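Does Washing Dishes by Hand Save Water? A Check on a Common Claim

Household Resources, final project report
Submitted 2021-02-09

Why I picked this

My building, Bromgate, has a laminated sign in every kitchen saying that residents who wash by hand "save water every day." No source is given. The student handbook repeats it, and so does the move-in email. I wanted to know where the number behind it came from, and whether there was a number at all.

There wasn't one that I could find. The housing office told me the sign came with the building when it was renamed. The old handbook from when it was Moulin House has the same sentence, word for word, also with no source. So the claim is at least two names old.

What I did

I ran the test over three weeks in November. Residents on my floor agreed to wash dinner dishes by hand into a plugged sink or under a running tap, whichever they normally did, and to write down the start and end reading on a clip-on flow meter. The meter was a Tamum, the cheapest one the department would lend out. For the dishwasher side I used the machine in the Grolesum common room, which is the only one on campus I could get permission to meter.

I ended up with 47 usable hand-wash entries. There were more on the sheet, but some had only one reading and I threw those out. I also threw out two where the end reading was lower than the start.

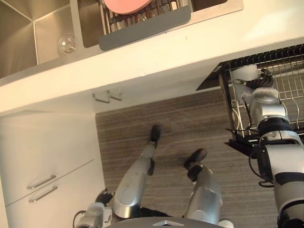
One floor resident left a long comment on my draft, and the main point was that I was measuring the wrong thing, that people who know a meter is on the tap will turn it down, and that half the entries were probably somebody's best behavior. The same comment said I should have metered the whole floor in secret, which the ethics form does not allow.

I think the first part of that is fair. I have no way to rule it out. If people were being careful, my hand-wash figures are too low, and real use is higher. That would make the sign look worse, so the error at least doesn't help my side by accident. Still, I can't say how big it is.

What I found

The spread was the main result. People who filled a basin and rinsed at the end used very little. People who left the tap running used several times more for what they described as the same amount of dishes. An average of those two groups is a number that describes almost no one, so I have left it out of this section and put it in the appendix.

The dishwasher used close to the same amount on every cycle, which you would expect. Whether it beats hand washing depends on how full it is. The rack in Grolesum is rated for 144 pieces and I never saw it run anywhere near that. Most cycles I logged were some 3 or 4 people's plates and a lot of mugs. Per dish, a half-empty machine lost to the basin washers and still beat the running-tap group.

Problems

The meter reads in steps, so small washes get rounded. I did not count pre-rinsing before the dishwasher, and people do it a lot. "A dinner's worth of dishes" was self-reported and I don't trust it much. One floor in one building is not a sample of anything except that floor. I also looked only at water. Heating it probably matters more to the energy bill, and the sign doesn't mention heat.

I would be suspicious of anyone who used my figures to argue for buying dishwashers. I would be just as suspicious of anyone who used them to defend the sign.

What I would ask for

Take the sign down, or change it to say "fill the basin, don't run the tap." That is the only advice my data supports, and only weakly. If housing wants to keep the current wording, they should say where it came from. I asked twice and got the same link to the handbook both times.

Appendix A has the raw entries, including the ones I dropped. Appendix B is the sign-up sheet with names removed.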